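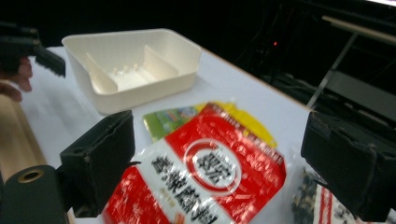 Snack bags and a divided tray on the bench, between the gripper fingers.

Workshop tips: when a gripper keeps dropping or popping bags

Plastic snack bags are harder on a gripper than boxes or cans. The wrap is slick, it wrinkles, and the air inside moves when you squeeze. We lost a good part of October to one fault on the Cukesar bench, and these are the notes we wish we had taped to the wall first.

What went wrong

The fingers closed too far. Bags at the start of a run were fine, and by cycle 107 the seams were splitting and crumbs were getting into the finger joint. We turned the force down, and then bags slid out on the way to the tray. We went back and forth like that for days. The force setting was fine all along. A set screw on the left finger had backed out, so the closed position was drifting a little with every grip.

Check before you change any settings

Close the fingers on a strip of paper and pull. It should drag evenly from top to bottom. If one corner lets go early, a finger is crooked or loose.

Wipe the pads with a damp cloth and let them dry. Snack oil leaves a film you can't see. Don't use furniture polish or anything with silicone in it.

Mark each screw head with a paint pen, with the line running onto the block. A line that no longer meets tells you which screw moved.

Look at the count on the controller. We now retighten at 468 cycles and replace pads at 4,000, or sooner if the teeth look rounded.

Picking up bags

Grip across the middle of the bag, away from the end seals. Bags that overlap should be pulled apart first, or the lower one comes up halfway and falls. Set the tray close to the pile -- a short move gives a bag less time to slip. Start at 40 percent force and go up in small steps.

Keep your hands safe

The same loose screw pinched a finger here. It left a bruise, no worse, but the cause was a bad habit: reaching in to straighten a bag with the power on. Hit the stop and wait for the fingers to quit moving. If you have to hold a gripper by hand, keep your fingertips behind the pads and off the hinge.

If a bag does burst

Stop the run and vacuum the crumbs. Blown air only pushes them deeper into the joint. Then open and close the fingers a few times with nothing in them and listen for grit.

Spare pads from Plestano fit our fingers with no trimming. The Juvik ones needed a little filing at the top edge.

Updated November 4, 2025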